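第三讲　衣物的收纳与换季：课堂讲义

上次课结束时有同学问我，家政史这门课为什么要花整整一讲谈衣柜。我当时急着赶车，随口说了句“因为好玩”，回家想想挺对不起人家的，所以今天先补上。

衣服怎么放，跟房子怎么盖、布料多贵、一家人有几件衣服都有关系。早先普通人家衣服少，叠好压在箱子里就行，箱子还能当凳子坐，搬家抬起来就走。挂着放，要等到衣服多了、剪裁立体了、家里又腾得出一块竖着的空间，才慢慢成了习惯。我自己小时候家里就一口樟木箱，全家的冬衣都在里头，每年十月开箱，那个味道我到现在一闻就想穿毛衣！

先讲“叠”和“挂”。很多同学交上来的小作业里写“好衣服都要挂”，这句我画了圈。要看织法和分量。梭织的衬衫、外套、西裤，挂着省事，褶子少；针织的东西就麻烦，线圈是活的，自重一拉，肩膀那里容易鼓出两个小包，下摆也会越来越长。厚毛衣我一律叠，薄针织如果非挂不可，可以对折搭在衣架横杆上，别让肩头单独吃力。

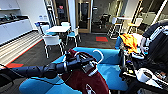

再说衣架本身。细铁丝的只适合从洗衣店拎回家那一路，长期挂外套还是要宽肩的。宽度到肩缝往里一点点就够，顶出去反而会在袖子上戳出印子。Skye Ogilvie 上学期来旁听的时候跟我争过，她觉得衣架统一了柜子才整齐，我说我家四十个衣架至少五种样子，照样过日子（她看过之后没再说话，我就当她同意了）。

换季这一段请大家记一下，期末会用到：
一、先洗后收。汗渍和油渍刚沾上时未必看得见，放几个月会发黄，还招虫。
二、彻底晾干再装箱，晾干以后再多等半天，厚衣服的口袋和夹层最容易骗人。
三、羊毛、羊绒单独放，樟脑丸和雪松块选一种就好，别直接贴着布料。
四、皮衣不要套不透气的塑料袋，用旧床单罩一罩都比那个强。

讲义后面附了一篇 Callum Cairns 的短文，十四页，讲 Carnwood 老宅里的壁橱。他有个说法我挺喜欢：壁橱最早更像一间小屋子，里面钉一排钩子，衣服一件压一件地挂上去，横杆是后来的事。钩子占的地方小，随手一挂就走，缺点是找底下那件要把上面的全掀开。读的时候留意他怎么讲进深，柜子太深，里面那一截基本就成了遗忘区，我家那个深处去年还翻出一条我以为早就丢了的围巾。

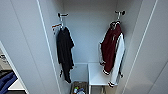
Crichton 学院　生活史与家政教研室

课堂讨论就从进深说起。回去量一量自己的柜子，画个简单的平面图，标出你每天都碰的地方和一个月碰不到一次的地方。图丑没关系，我画得比你们都丑。Gillespie MacBrayne 那组上次交的是立面图，也行，但请把高度写上，不然我只能猜。

顺便回答一个邮件里的问题：Wanent 那本教材第二章和我讲的顺序不一样，以讲义为准，概念都是通的。书里讲防潮那几页写得比我细，建议看看，尤其是住一楼的同学。

作业：写一篇短文，选一件你留了很久的衣服，讲讲它这些年都放在哪里、怎么放的，中间换过几次地方。问问家里长辈更好，他们一开口往往停不下来，记得带支笔。满分四十四分，图占一小部分，文字占大头。交到教研室门口的木盒里，电子版也发我一份。

下一讲是熨烫，Benjamín Troncoso 会带几只老式炭熨斗过来，很沉，想上手试的同学请穿不露脚趾的鞋。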